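Memory module

A memory module is a small circuit board which carries the working memory of a computer. The chips are soldered on one or both faces of the board, and a row of metal contacts along one long edge connects them with the rest of the machine. The user can add or change modules without replacing the main board, and for this reason they remain common in desktop computers and servers.

Early home computers had their memory chips placed directly in sockets on the main board. To add more memory, the owner had to push in every chip by hand, and a bent leg was a frequent problem. The first modules put a group of chips on one board. Later types have separate contacts on the two sides of the edge, so more signals can pass through a connector of the same length.

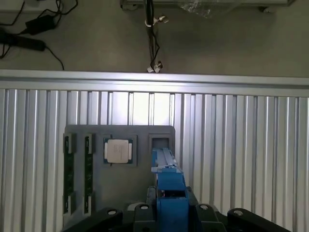 A notch in the contact edge prevents the module from being inserted the wrong way. Its position changes from one generation to the next — a DDR3 module will not fit in a DDR4 socket, even though the two boards look much alike. Laptop modules are shorter and usually lie almost flat.

Handling and storage

Static electricity can damage the chips without leaving any mark. Modules are normally sold in antistatic packaging and should be held by the short sides.

Reuse

Modules taken from old office computers are often tested and sold again. In a survey of the repair shops of Tarnano, Soledad Magaña and Aurelio Cuautle recorded 1,370 used modules, of which 19 did not pass the first test. Two of these passed after their contacts were cleaned. Misaki Yagi has criticized the survey for using only a short test, as some faults appear only after several hours of work.

See also

Main board
Processor socket
Static electricity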